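Ondetti Arm Kit – Evaluation Meeting
Stenthorpe site, meeting room 2
Date: 2025-04-14

1. Minutes of the previous meeting
Approved with one correction. Item 5 should read "service contract", not "service contact".

2. Status of the loan unit
The kit supplied by Evamitz is installed on the test table and running. Installation followed the supplier's guide except for the cable route, which was changed to keep the back edge of the table clear. The loan period ends in April. Evamitz has been asked in writing for an extension and has not replied.

3. Pick-and-place trials
The current series uses single food items placed onto tableware. Items are presented one at a time. The operator records grip, transfer and release as separate results, so that a good grip followed by a bad release is not logged as a plain failure.

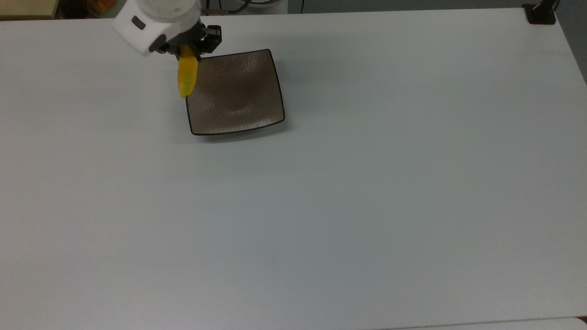
Minutes recorded by the Evaluation Secretary, Stenthorpe

The banana was discussed at length. The parallel gripper takes it at the stem end, which leaves the fruit hanging close to vertical and puts the lower tip near the rim of the plate on approach. Two members preferred a grip at mid-length. The supplier's default grasp setting favors the narrow end, and changing it requires the advanced license. Agreed to run both grasps if a trial license can be obtained.

The series to date stands at 96 transfers. Bruising was raised as a concern. No inspection method has been agreed, and the log sheet has no column for it. To be added before the next series.

The square dish stays in use for now. It was noted that the raised edges make release height more critical than on a flat plate. A release height per plate type will be entered in the settings file – the present single value is a compromise.

4. Service offer
Evamitz offers two levels of cover. The basic level is remote support only. The higher level adds a site visit within 24 hours and up to 2 replacement sets of gripper fingers per year. The meeting found the wording on wear parts unclear. Finger pads are listed as consumables on one page and as covered parts on another.

5. Comparison with Ponce
The Ponce quotation has been received. It covers the arm and controller but leaves out the gripper, so the totals cannot be compared. A revised quotation is to be requested on the same basis as the Ondetti kit. No demonstration unit is on offer.

6. Actions
Lab: add bruising column to log sheet; enter release heights by plate type.
Purchasing: follow up loan extension and trial license; request revised quotation from Ponce; obtain written wording on finger pads.
Safety: review the changed cable route.

7. Next meeting
To be fixed when the reply on the loan extension is received.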